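Revisión de la cocina de oficina – planta 2, Telline
9 de abril de 2024. Revisa: Asabe Edet

1. Microondas (800 W): junta de la puerta correcta. Plato giratorio con restos, limpiar.
2. Nevera: 5 °C, conforme. Tres envases sin fecha – retirados.
3. Trona plegable: arnés correcto, falta un tapón en la pata trasera.
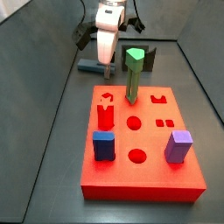
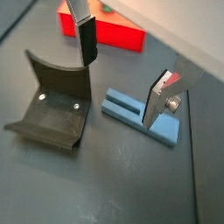 4. Calientabiberones: cable sin daños. Descalcificar.
5. Potitos y purés: desechar a las 24 h de abiertos. Uvas, cortadas a lo largo.
6. Extintor: vence en agosto. Avisado Kayode Iyamu.

Contacto: Adaeze Isah, ext. 18 | © Telline | Volver arriba
Compartido 0 veces · 2 comentarios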